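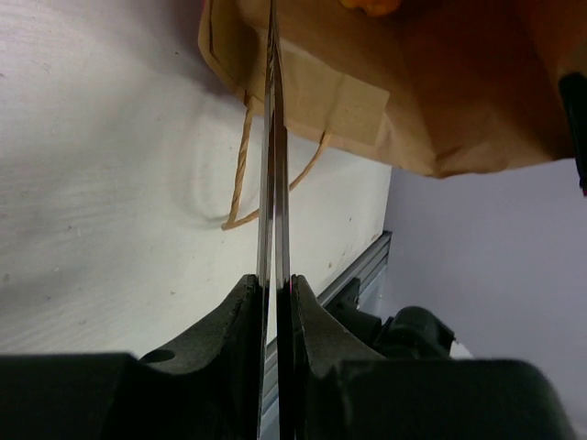
Lautaro Acuña: El pedido 567 me sigue saliendo como pendiente de pago, y eso que el banco ya me cobró el viernes. ¿Lo vuelvo a pagar o espero?

Sieglinde Thiele (soporte de Oria): ¡No lo pagues otra vez, por favor! Ya lo tengo abierto delante. El cobro entró bien; lo que falló fue el aviso de la pasarela a la tienda. ¿Me dices qué versión del complemento Tillier tienes? Sale en Ajustes > Pagos, abajo del todo.

Lautaro Acuña: 1.10. Y ahora que miro, hay otros dos pedidos igual, los dos del mismo día.

Sieglinde Thiele: ¡Genial, ese dato ayuda muchísimo! Los tres llegaron justo después del cambio de certificado. Prueba esto:
1. Desactiva Tillier y vacía la caché de la tienda.
2. Vuelve a activarlo y pega la clave de nuevo (sin espacios al final, que es un clásico).
3. Pulsa «Reenviar avisos» y espera 65 segundos antes de recargar.

Lautaro Acuña: Dos ya están en «Pagado». El 567 sigue igual.

Sieglinde Thiele: ¡Vamos muy bien! Ese tenía un cupón y el importe no coincidía por un céntimo de redondeo. Lo he conciliado a mano, recarga cuando puedas.

Lautaro Acuña: Ahora sí, pagado. ¡Gracias!

Estado: resuelto, lunes 7 de febrero. El redondeo con cupones pasa a Hauke Kettler para la versión de marzo.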